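Stanbridge shop notebook
June 11, 2024
By Pantelis Tzavaras

Bowls as bench trays, continued from the February pages.

Question still open: whether a turned wooden bowl is a sensible holder for small loose items on the bench, or whether we go back to flat trays. Two bowls in use, both from the Vurnstead order. Bowl A has had two coats of oil, bowl B was left as delivered. This entry is mostly bowl A.

Weighed it first thing, then again after lunch. Difference of 2 g, within what the scale drifts by itself. No change at the rim. Wiped the inside with a dry cloth, then went over it with a barely damp one and left it upside down on the rack for 37 minutes. The grain did not raise. Last time it did, slightly, on bowl B, and I put that down to the missing oil.

Sponge and marker stay with bowl A for now. The sponge is for wiping down the inside between uses. It goes in dry. If it has been wetted it goes on the rack first.

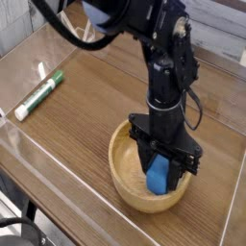
A note in the margin says the steep sides are the real problem: you can get a sponge down to the bottom easily enough, but then your knuckles are on the rim and the corner where wall meets base gets skipped. It asks for something shallower, and suggests the Pladenmont dish, which has 5 mm less depth on the drawing.

Fair point about the corner. I checked bowl A with a fingertip and there was fine dust in a ring just above the base, none higher up. Pressing harder does not help, the face of the sponge bridges the curve. Turning it on end and running it round the wall picks up most of the dust. I would try that for a week before buying anything. The Pladenmont dish also has a thin rim, and ours gets gripped by the rim all day. 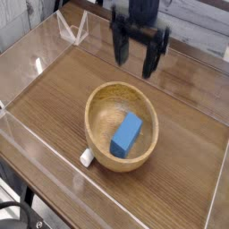

Flat trays have one clear advantage, and it should go in the comparison: whatever you put down stays where you put it. A bowl decides for itself. Straight-sided things never seat properly in a round one. The blue piece is a good case, lying at a slant with its lower end against the curve of the wall. For a sponge this is harmless and probably lets air in underneath. For gauge blocks or anything with a ground face I would say no. Keep those in the drawer.

To do:
- Oil bowl B, one coat, leave overnight.
- Repeat the wipe test on B with the same cloth.
- Ask Theodorakopoulos for a price on a wider bowl, same rim. Limit is 70 including delivery.
- Marker needs its own spot on the bench.

2 comments · 5 shares

Recent entries
Rack spacing, second attempt
Oil or wax on turned ware
Vurnstead order, what arrived
Drawer labels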